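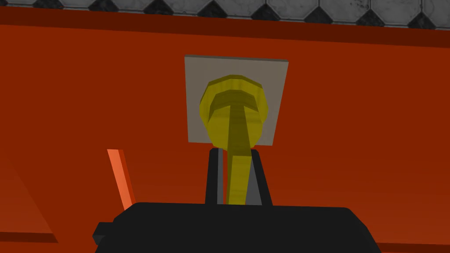

Right wrist cam, sim. Fingers either side of the yellow lever stem, gray plate behind.

Filed under: Bench Notes / Sim Cell / Manipulation
13 Feb 2020 — posted by Sharon Mugo

Door cell again. Picking up from the handover note, which stopped at "grip config changed, see Laizer" and Laizer has nothing in it. So starting from the cell config itself.

State of things this morning: Torna scene loads, both arms come up, right arm homes ok. Left arm homes ok but slow, leaving it. Door task fails on grasp in the nightly. Log says contact lost on the right gripper, then the episode times out. Same seed every time (143), so at least it's repeatable.

First suspect was finger friction. Somebody had put it back to the default when the gripper model got swapped. Set it to our old value, reran, still fails. Left it at the old value anyway — do NOT revert, the drawer task needs it.

Second suspect, wrist cam mount. Camera offset in the Gosomach file is for the previous gripper body, so the grasp target was landing off to one side of the stem. Fingers closed on one face first and pushed it. Shifted the offset by 5 mm toward the palm, reran, stem goes between the fingers properly now. Saved as cell_door_b. Old one is kept as cell_door_a, please dont delete it until the compare is done.

Then the closing force. Was at the max from the pick tests, way too much for a thin stem, solver jitters like mad. Halved it, jitter gone in the contact plot. Could probably go lower. Not today.

Things to check when you set this cell up from scratch, in this order, becuase I did it in the wrong order and lost the morning:

- load scene, pause physics before anything else
- home right arm, then left. Not both together, the controllers fight over the same tick
- check wrist cam offset against the gripper file, not the scene file
- finger friction
- closing force
- only then unpause and run the door task

Left arm needs parking too. The planner treats it as an obstacle and if it's anywhere near the door the right arm takes a stupid long path over the top. Park pose is in the Wondosby folder, gripper open, well clear of the orange door. Put it in the startup script so it isn't a manual step any more.
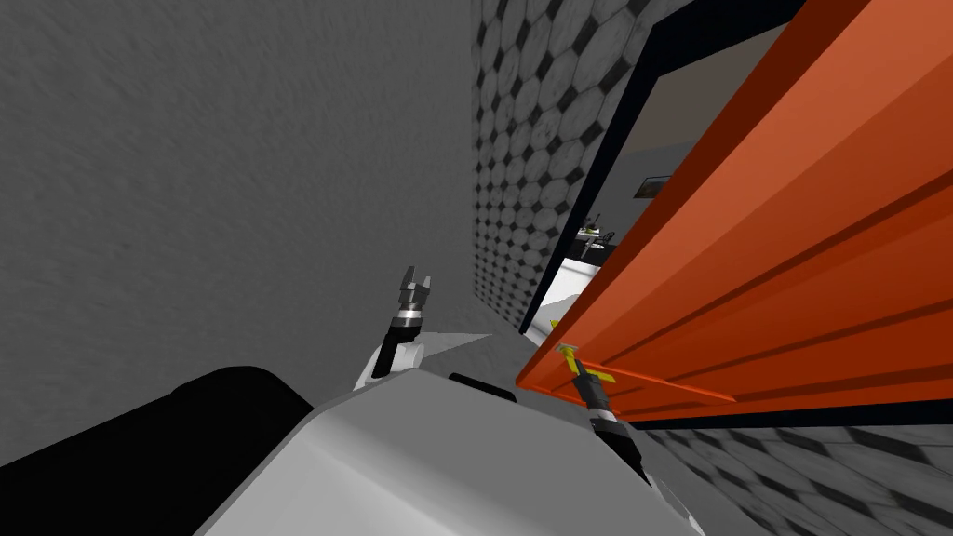 Head view, sim. Right gripper closed on the yellow piece at the handle, left arm off to the side.

Ran the task 2 times by hand with the new config. First one fine, grasp held through to the end. Second one also held but the wrist went close to its joint limit, got the yellow warning in the console. I think the base pose is a bit too near the door. Moving the base back means redoing the reach check for the counter tasks so I want to talk to people before touching that.

Timing: physics step is ok, rendering is the slow part. Head camera is rendering at full res even when nothing is recording. Turned off in the cell config, there's a flag for it, line 555 or near there in the main file. Should of been off all along.

Still open:
- base pose / wrist limit, see above
- left arm slow homing. Gains? Looks like the May values from the old arm, never retuned
- handover note needs rewriting, mine to do
- compare a vs b over the nightly seeds, queued for tonight, results go in the usual folder

If the nightly is red tomorrow look at the offset before you look at anything else. And check it really picked up cell_door_b, the launcher caches the last one and you have to clear it by hand.

Posted in Bench Notes | Questions about this cell: Sharon Mugo, sim bench | Back to top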